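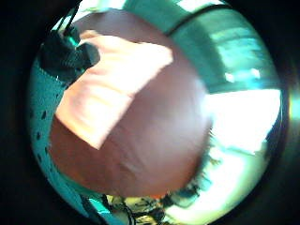
About Sesdale Shellfish

Sesdale Shellfish grows oysters and mussels on the tidal flats below Prunstead. We started with one lease and a borrowed skiff, and we now work 67 acres on both sides of the channel.

Most of what we sell is oysters. Seed arrives from the hatchery in April and goes into floating bags near the dock. Once it has some size we move it out to the flats, where it stays for 2 to 3 years. The mussels grow on ropes in deeper water and are ready sooner.

We harvest to order. Shellfish come in on the morning tide, get rinsed and graded in our shed, and leave by truck the same afternoon. Our regular customers include restaurants, fish markets and a few school kitchens – 80 accounts in all.

In our third season we merged with Kandpal Mussel Company, which held the lease next to ours. The Kandpal name is still on the mussel bags because buyers know it. Our work boat is the Nirnuma, a flat-bottomed barge with a small crane for lifting gear.

The state tests the water in our growing area on a regular schedule. When it closes the area after heavy rain, we stop harvesting until it reopens and call anyone with an order pending.

The farm stand at the Prunstead landing is open from May through October, 9 a.m. to 2 p.m. We sell oysters by the dozen and mussels by the pound. Bring a cooler – we have ice. For wholesale orders, please call the office before noon the day before you need delivery.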